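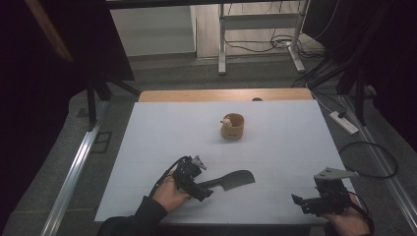 Veronika Prantl had expected the grippers to be heavier, and she told the Trarik team so within a minute of picking up a pair. The weight was fine, she said, but judging how far the jaws had closed was the hard part.

Most of the people who came to the July open day at the Pelside workshop got the same chance. Visitors stood at a table with a gridded white board on it and worked with a gripper in each hand, moving small objects such as a toy cleaver and an animal-shaped cup. Turns lasted 7 minutes and were booked at the door. By mid-afternoon the wait was around 60 minutes, so a second table was opened next to the stairs.

Trarik uses hand-held grippers to record how people do simple jobs, and the recordings are then used to train its robot arms. The team has 558 recordings of table tasks so far and wants a good many more before winter. Turns taken by visitors were for practice and were not kept.

The Zorero arm was shown in the Aigner room at 11 and again after lunch. It was slower than most people had expected, and the morning talk overran because of the number of questions about safety and cost.

The next open day will be in the spring. Booking details will be in a later issue.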